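공유 84 · 댓글 13

양팔 로봇 동아리 신입을 위한 첫 원격조작 연습, 천천히 따라 하기

안녕하세요, Sikosside 로봇 동아리에서 신입 교육을 맡고 있는 Silvana Medeiros입니다. 6월에 새로 들어온 친구들이 "양팔은 도대체 어디서부터 연습해야 하나요?" 하고 자꾸 물어보길래, 제가 늘 말로만 하던 이야기를 한번 길게 적어 봅니다. 차 한 잔 옆에 두고 편하게 읽어 주세요!

1. 시작하기 전에
전원을 넣기 전에 케이블부터 손으로 쭉 따라가 보세요. 팔꿈치를 크게 접었을 때도 당기지 않을 만큼 여유가 있어야 하고, 링크에 묶은 타이가 헐거우면 다시 조여 줍니다. 저는 Bragança에서 열린 대회에 나갔을 때 이걸 건너뛰었다가 첫 판을 통째로 날린 적이 있어요. (아직도 선배들이 놀립니다.) 그다음 Firkia를 켜고 두 팔을 차례로 원점에 보냅니다. 왼팔이 완전히 멈춘 다음에 오른팔을 움직이세요.

2. 두 그리퍼를 가운데로 모으기
처음에는 물건을 집으려고 욕심내지 말고, 작업판 가운데 위에서 양쪽 그리퍼를 아주 가까이 가져가는 연습만 합니다. 속도는 최대치의 19퍼센트로 두고요. 답답하지요? 그래도 이 속도에서 손이 익어야 나중이 편합니다.
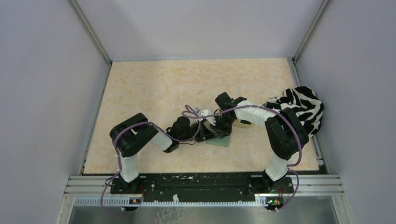

이렇게 가까운 거리에서는 손목을 돌리는 순서가 제일 중요해요. 두 손목을 한꺼번에 돌리면 브래킷끼리 걸리기 쉬우니 한쪽은 가만히 두고 다른 쪽만 조금씩 돌려 보세요. 혹시 걸린 느낌이 들면 힘으로 빼지 말고, 마지막으로 움직인 축을 반대로 살살 되돌리면 됩니다. 그래도 안 되면 정지 버튼을 누르고 저를 불러 주세요. 혼내지 않아요, 정말로!

3. 두 팔에 다른 일 맡기기
모으는 게 익숙해졌다면 이제 역할을 나눌 차례입니다. 한 팔은 판 가운데의 납작한 물체 근처에서 그리퍼를 벌린 채 기다리고, 다른 팔은 트레이 안쪽으로 손가락을 내립니다. 기다리는 팔도 조작자가 계속 잡고 있어야 하는데, 신입들은 여기서 꼭 한쪽 손을 잊어버리더라고요.

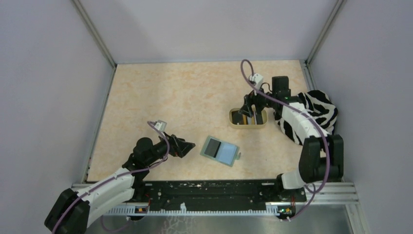
내려갈 때는 손목 카메라 화면만 들여다보지 말고 전체 화면도 번갈아 보세요. 손목 화면은 손가락 끝을 맞추기에는 좋지만, 팔꿈치가 벽에 얼마나 다가갔는지는 알려 주지 않거든요. 트레이 테두리를 건드릴 것 같으면 일단 위로 올라갔다가 다시 내려오면 됩니다.

4. 기록하고 마무리하기
연습이 끝나면 두 팔을 원점으로 보내고 Skosico에 기록을 올립니다. 잘된 것만 올리지 말고 실패한 것도 꼭 같이 올려 주세요. 지난 학기 기록이 76개 넘게 쌓여 있으니 시간 날 때 선배들이 어디서 헤맸는지 구경해 보는 것도 재미있을 거예요. 파일 이름 뒤에 본인 이니셜을 붙이는 것도 잊지 마시고요. 막히는 부분은 댓글로 남겨 주시면 저녁에 답해 드릴게요.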